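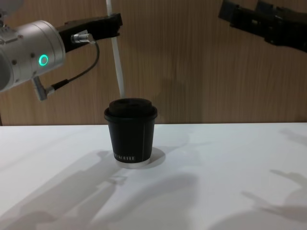 Is the Dralow travel mug worth buying if you already have a decent thermos?

It depends on how you drink your coffee. If you pour a cup at your desk and finish it within the hour, keep what you have. If you carry one drink through a long morning and want to sip from it with one hand, the Dralow is the better tool.

I bought mine in January to replace an Indirano that had started leaking at the lid. I use it on weekdays, mostly on the train and then at work, and it has been through the dishwasher more times than the instructions would like.

Size and fit

The mug comes in one size, 500 ml. That covers a large coffee from most counters with a little room for milk. It fits the cup holder in my car and the side pocket of my backpack. My sister-in-law, Golnar Babaei, has small hands and finds the body too wide near the top. She holds it lower down, where it tapers.

Heat

Coffee poured at seven in the morning is still hot at nine and pleasant at eleven. By lunch it is lukewarm. The Indirano did slightly better here when it was new. I prefill the Dralow with hot tap water while the kettle boils, and that helps.

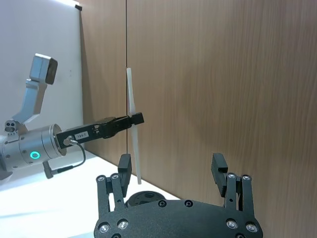
Cold drinks hold up longer. Iced tea made before work still had ice in it when I got home, and the outside of the mug did not sweat.

Lid

The lid has a sliding cover and two silicone rings. With the cover shut, the mug can lie on its side in a bag. I would not turn it upside down. The slide is stiff for the first week and then loosens to the right amount.

Cleaning is the weak point. Milk gets under the inner ring, and you need a butter knife or a fingernail to lift it out. Siamak Sharifi, who recommended the mug to me, does this every Saturday. I do it when it starts to smell.
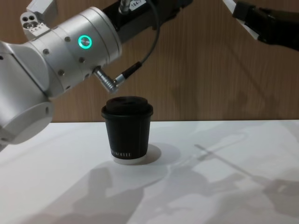 The paint has chipped in two places along the base. The steel inside shows no stains, even though I leave coffee in it overnight more often than I should. A spoonful of baking soda and hot water clears any leftover taste.
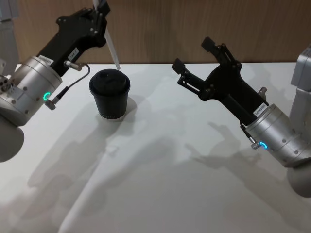
Spare parts

Replacement rings are sold in pairs on the Dralow site. Mine took nine days to arrive. The lid is also sold separately, but at close to half the price of a new mug I would only buy it if the slide broke.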